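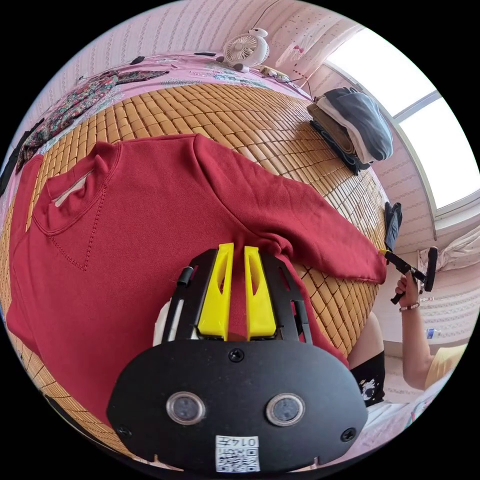 Dark red crewneck, laid out flat on the bamboo mat

Folding heavy sweatshirts – what's your method?
Board: Laundry, Linens & Closets

mossytoes
OK, sweatshirt season is almost on us (September already!) and I have been pulling everything out of the storage tub and refolding it, and I am having a ridiculously good time. The dark red crewneck up top is my favorite one to fold. Thick enough to hold a shape, nice ribbed neck, and it sits there like a little brick when you get it right.

My method right now: face up, smooth the body out from the middle, sleeves out to the sides. Then one side in to the middle, sleeve folded back down along itself, same on the other side, then bottom up in thirds. I've been doing it on the bamboo tile mat on top of the bed and I swear it's the best surface I've ever folded on. Firm, and it doesn't sink the way a mattress does.

What does everybody else do with the sleeves? That's where I lose my neat edges. I get this fat lump near the shoulder every single time.

drawer_dan
Love a bamboo mat. We had one growing up and my grandmother did all the ironing piles on it.

For the sleeves, try crossing them straight over the chest first, one on top of the other, and THEN fold the sides in. The lump moves to the middle, where the rest of the sweatshirt hides it. I've been folding this way for 23 years and my stacks stand up straight.

PinkPeony224
Face up?? I always go face down! Sleeves fold onto the back, then when you flip it over the front is smooth and you can see the neckline. That's how we did it when I worked at Bouchard and we had to redo the whole sweater table before opening, 7:30 in the morning, coffee in one hand.

Also I need to say that pink floral sheet is lovely. I'm a sucker for a pale print.

mossytoes
@PinkPeony224 thank you! It has been washed a million times and gets softer every year. I'm going to try face down tonight. I think I go face up out of pure habit, it's how my mom does it.

kettlewright
Gonna be the grump here. Crossing the sleeves over the chest is the reason people's sweatshirts come out of the drawer with a big dent across the front. @drawer_dan, sorry, but I've lived with that dent. On a thin T-shirt, sure, do what you like. A heavy fleece-backed crewneck remembers everything.

Face down, sleeves flat down the back, one fold up the middle, hang it over a shelf divider. Done.

drawer_dan
Dent? What dent? You must be packing them in too tight. Mine have room to breathe.

kettlewright
I have a normal dresser, Dan.

Alistair Menzies
Good thread. I'm in the middle on this one. Crossed sleeves are fine if the piece gets worn every week, and I wouldn't do it for anything going into storage until next year.

For the fat lump at the shoulder, look at where you're making the first side fold. Most people fold in at the shoulder seam. Go further in, halfway between the seam and the collar, and the sleeve has somewhere to lie. You end up with a narrower rectangle, so it's taller when you stack it, but the edges come out clean. The V stitching under the collar makes a handy center line too. I aim everything at the point of the V.

mossytoes
Alistair!!! The V! I have owned this sweatshirt for years and never once used it as a guide. OK I'm going to go do one right now.

mossytoes
Back. Face down would hide the V, so I did face up with the fold halfway to the collar like you said, and the lump is so much smaller. Still a tiny one on the left but I think I rushed it. I'm delighted. I did the gray one too and then a hoodie, which was a disaster, but hoodies are their own thing.

sunroom_sal
Hoodies: fold the body first, then roll the hood down over the top like you're closing an envelope. It holds the whole thing together and you can toss it across the room (I do).

PinkPeony224
I roll mine the other way, start at the hem and roll UP into the hood. Makes a little pillow. My kids fight over them on car trips.

kettlewright
Rolling wrinkles the pocket. I'll leave it there.

sunroom_sal
It's a hoodie, it's allowed to have a wrinkle.

takeo_fan_4
Can somebody tell me more about the mat? I've been folding on the floor and my back is finished. I have one of those folding boards from Takeo, the plastic kind with flaps, and it's great for T-shirts but a sweatshirt is too thick and the flaps spring back open.

mossytoes
@takeo_fan_4 mine's a sleeping mat, the kind made of little rectangular tiles in rows, so it covers a good piece of the bed. It was for hot nights and now it mostly lives as my folding table, ha. The little rows are helpful too. I line the hem up with a row and I know it's straight.

Two things to watch for. Fuzzy knits can catch between the tiles, so I don't drag them, I lift them. And wipe it down first, I got a dusty stripe down a white tee once and was mad at myself all afternoon.

drawer_dan
Using the rows as a ruler is smart. I'm stealing that. I've been eyeballing my hems against the edge of the ironing board.

Alistair Menzies
On the folding board question, take the board away after the first two folds. Use it to get the width, slide it out, and finish by hand. I do the same with thick towels.

And before any of it, pinch the fabric at the middle of the body, lift it a little and let it drop. Then smooth outward. Any twist from the dryer comes out that way. If you try to press the twist flat it just moves to the side seam and you fold it in.

takeo_fan_4
Slide it out! OK that never crossed my mind. Trying it this weekend.

quietlaundry
Long-time reader, first post. I'm with kettlewright on the dents but I have a fix. Put a rolled pair of socks inside the last fold. It keeps the fold soft so there's no hard line. I keep 25 sweatshirts on open shelves (I know, I know, it's cold in Stamolham) and not one has a crease across the front.

kettlewright
Now THAT I can get behind. Do the socks have to match?

quietlaundry
Mine don't.

PinkPeony224
25 sweatshirts, you are living my dream. Do you sort by color or by weight?

quietlaundry
Weight! Heaviest at the bottom. I tried color for one winter and the stacks kept leaning.

mossytoes
I sort by color and mine lean too, so maybe that's my problem. The dark red is going at the bottom of the next stack then, it's the heaviest thing I own apart from my coat.

Does anybody have a good way to keep the collar from flopping once it's in the drawer? The ribbing on this one stays up pretty well, but the old Zarkside one has gone all wavy and it bugs me every time I open the drawer.

sunroom_sal
Steam it, just the ribbing, then pat it into shape with your fingers and leave it alone until it cools. Don't pull on it. I brought an old navy one back from the dead that way.

drawer_dan
Seconding the steam. And store it collar to the back of the drawer so it isn't getting brushed every time you reach in.

kettlewright
Collar to the front, so you can see which one you're grabbing. But yes to the steam.

mossytoes
Steamer's coming out after dinner. I'll report back on the Zarkside collar – and on the hoodie, if I can face it.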